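Thread: Fleece blanket shedding on everything, second wash no better
Forum: Laundry and Fabric Care
Replies: 9

gifty_a
Bought two fleece throws in May, one gray and one navy. Both came with the Sanard label and both shed like a cat. I washed them warm with a normal load the first time (mistake, the black pants still have gray fuzz in the seams). Second wash was by themselves, cold, and the lint trap was full again. How many washes before it stops? Or do I return them? The store gives me 99 days.

elikem.asante
Return them. Fleece that sheds that much after two washes has been brushed too hard at the mill and it will thin out in the middle. I had one that went see-through where my feet go.

NaaAnsah
I wouldn't return yet. Two washes is nothing. Mine took five and it has been fine for three winters. Wash alone, cold, gentle, half the detergent you think you need. No fabric softener at all. Softener coats the fibers and the loose bits stick instead of rinsing out.

Arnar B.
Agree on no softener. Disagree on washing over and over. Each wash pulls out more fiber. Put it in the dryer on no heat for 12 minutes before washing, clean the lint screen, then wash once. The dryer gets the loose stuff out without the rubbing.

elikem.asante
No-heat tumbling is still rubbing.

Arnar B.
Less of it. Try both and weigh the lint if you want to argue. I did this with a Risik throw that started at 436 grams and I stopped losing anything I could measure after the second tumble.

gifty_a
You weighed a blanket?

Arnar B.
I have a kitchen scale. It took a minute.

adwoa_d
Late reply but I sew with this stuff, so a few things. Cut edges shed far more than the face of the fabric. Look at the hem on your throws. If it is just cut and not stitched, most of your fuzz could be coming from there, and no amount of washing will fix it. A zigzag or a blanket stitch all the way around will help a lot. Also check whether it is fleece or felt. Some of the cheap craft cloth sold as fleece is closer to felt and it pills no matter what you do.

For drying I don't hang fleece over a rail because it leaves a ridge. I spread it on a table over a cotton cloth and turn it over at the halfway point. Orange one from my fabric pile, on the leaf print tablecloth: 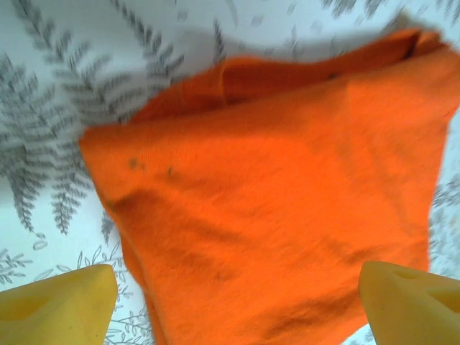 Orange cloth, top part folded over

NaaAnsah
Nice color. Does the orange bleed? I would be nervous with a white tablecloth under it.

adwoa_d
Not so far. I test a corner first with a damp white rag. Reds have been worse for me than orange.

gifty_a
OK, checked the hems. The gray one is stitched. The navy one is just cut, and it is the worse of the two. Going to run a zigzag around it and do the no-heat dryer thing on the gray. If the gray still sheds after that it goes back.

elikem.asante
Keep the receipt. If you sew the navy one they won't take it back.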